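The Table

I bought the table for 267 dollars from a man in Koltotby who swore it had been a door. I didn't believe him, but I loved the grain, all those long brown streaks running side to side like a river on a map, so I let him have his door.

My aunt Manee Rojanasak came over that December and ran her palm along it. "You'll put junk on this by New Year's," she said. I told her never!
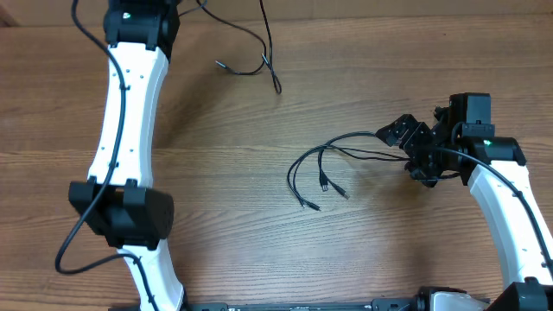
It was cables. Of course it was cables. I'd pull one out of the drawer and four more would come along holding hands, all of them black, all of them thin, and not one of them willing to say what it belonged to. I owned 18 by my last count (a low point, that evening) and I laid them out on the wood and made myself a cup of tea.

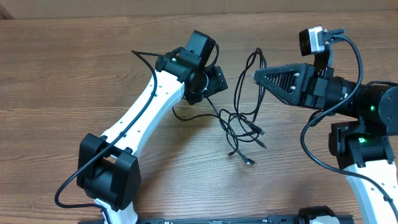
When I came back with the tea I sat down and picked a loose end and followed it with my finger, over, under, around, back to where I'd begun. My aunt called in the middle of it.

"What are you doing?"

"Sorting."

"Is it junk?"

I looked at the loops, and at the good brown wood between them.

"It was a door once," I said, and she laughed so hard she had to put the phone down, and I went looking for another end to pull.
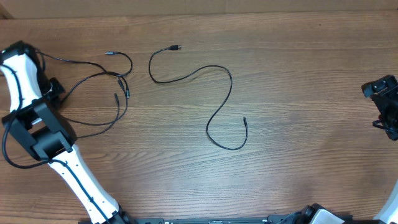 The cables on the table, silver-tipped plugs and all.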